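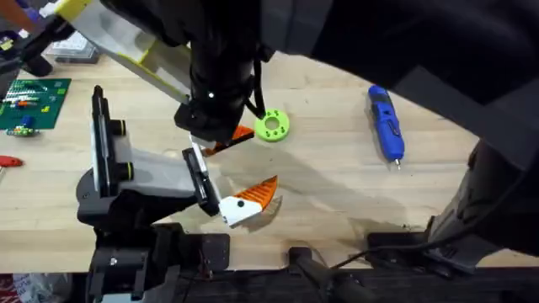 Skirel is a word list for people who love the way woodworkers talk. It collects the local, handed-down and half-forgotten words that joiners, boatbuilders and chair makers use for timber, and it has 1,202 entries so far! Plenty of them are about grain, and that's the part I'd start with. Take a light bench top like this one, with the pale grain running across it: in Irkthorpe that would be "combed," in Skullby it would be "lathy," and the boatyard speakers in Marín have a word that also gets used for calm water. I could read these all day.

What's in the files

words.csv holds one row per word, with the spelling, a plain meaning, the place, the trade and a note on how sure we are. Spellings are as the speaker gave them. If a speaker had never seen the word written down, we spelled it by ear and put "ear" in the source column.

clips/ holds short sound clips for 100 of the words, recorded in kitchens and sheds (there is a kettle in a good few of them, and I've left it in). File names match the id column.

links.csv joins words that seem to share a root. Please treat this one as a rough draft — I got carried away with the Skullby knot words and some of those links are wishful.

How the words were gathered

Most came from long conversations over a piece of wood. Asking somebody for "old words" gets you very little, but handing them a board with a nasty twist in it works wonders. The rest came from letters, order books and the backs of drawings. A word went in once 2 speakers knew it, or once we had it from one speaker and one written source. Words with a single source are kept in maybe.csv, and there are some beauties in there.

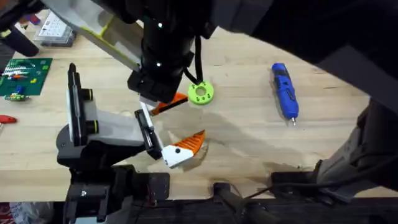

Known gaps

Finishing and polishing are thin, with only 30 entries between them. Irkthorpe is far better covered than Skullby. The Marín words have English meanings only for now, and a few of them lose a lot that way, so a second meaning column is planned for March.

Adding a word

Open an issue with the word, where you heard it and a sentence using it. The sentence matters most! "That plank's gone wammy at the far end" tells me more than any definition could. Rude words are welcome and get their own tag.

License

Free to use, share and change, as long as you name the list and keep the place column with the words.

Recent
Skirel 2: fixes to the knot words
New clips from Skullby
Is "lathy" older than "lath"?

12 shares · 4 comments
Contact · Copyright Skirel word list · Back to top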